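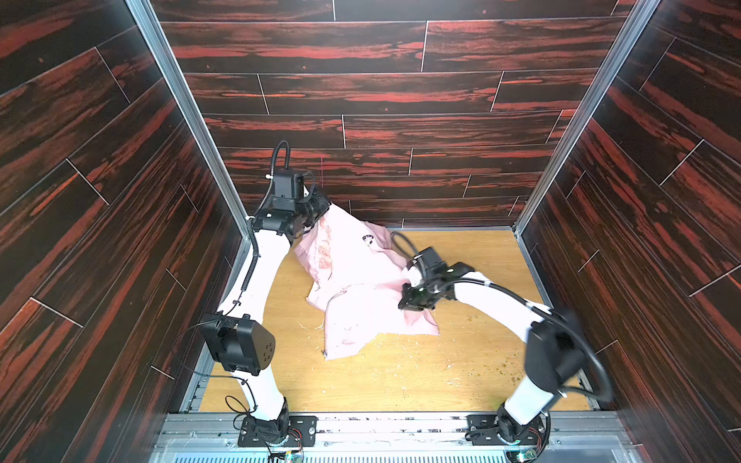
27th August. Back from the Esdale open day, feet killing me, writing this before I forget it all.

Train late, so missed the welcome talk. Wulan had kept me a seat and then we all had to stand anyway. Badge said Lumbantobing instead of my name – they'd given me one of Juwita's spares. Wore it all day. Two people asked me about the budget.

Main thing was the cloth handling demo. Two arms working one pink cloth between them, in a sort of wood-panelled booth that looked like my nan's hallway. I'd expected the arms to be bigger. Lifting a corner looks like nothing until you watch a machine try it. Cloth never sits the same way twice, Intan said, that's the whole problem, a box is a box but a cloth is anything. She's been on it since November and looks tired. They've got 656 runs saved so far and want 3,000 before they change anything. Asked her what counts as a run and got a long answer, lost me half way. Something about where you decide the begining is.

Stayed for four goes I think. Stopped breathing every time a corner went up, silly really. The man next to me was the same, kept going ooh. Vilhjálmur Vestergaard, from Dranda, wants it for hotel laundry. Asked how many towels an hour and Intan just laughed. He didn't mind. Gave me his card, it's in the green coat.

Crumbs all over the booth floor. Wanted to get in there with a dustpan.

Lunch – egg sandwiches, gone by the time we got there. Crisps. Cempaka had a flask thank god.

Afternoon was slides, Drurkelano people, too warm, nodded off a bit. Woke up for the question about wet cloth. No proper answer given. Must email Intan about that one, and ask if the 14 from our evening group could come for a visit. Wulan thinks they'd say yes if it's a weekday.

Home by seven. Folded the towels off the line and watched my own hands teh whole time.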